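Somewhere in the last few years, movies stopped ending when they ended. I noticed it in November, at the Brodside, my local theater, where I sat through 12 minutes of credits for Hikwood 7 because the teenager in the next seat told me I had to. I had already paid for parking, so I stayed.

The names rolled by, easily 2,000 of them, including a whole column of people who did nothing but hair on creatures. I have no quarrel with the names. They earned it. Then came the scene: a man in a hood put a rock on a table and said, "It's time." Cut to black. The teenager gasped. I asked him what the rock was and he said we'd find out in the next one.

I don't hate sequels. The second Dranura picture is better than the first, mostly because somebody let the villain have a sense of humor. What wears me out is paying full price for an advertisement and being asked to feel something about it. The old deal was simple enough. The monster died, or it seemed to and one hand twitched, and you went out to the lot and argued about the hand all the way home. A twitching hand costs the studio one hand. 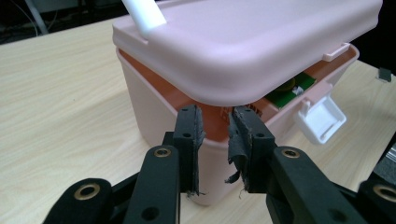
These days the hand has a release date. It has a spinoff, and the spinoff has a prequel that explains where the hand grew up. I read that the Hikwood people have 600 pages of backstory in a binder, and I believe it, since all of it seems to be in the dialogue.

So I have a modest request. Give me one big summer movie with a last scene that is the last scene. Kill the guy, kiss the girl, blow up the lighthouse, I don't care which. Then play a song and turn the lights on. I'll even sit through the names.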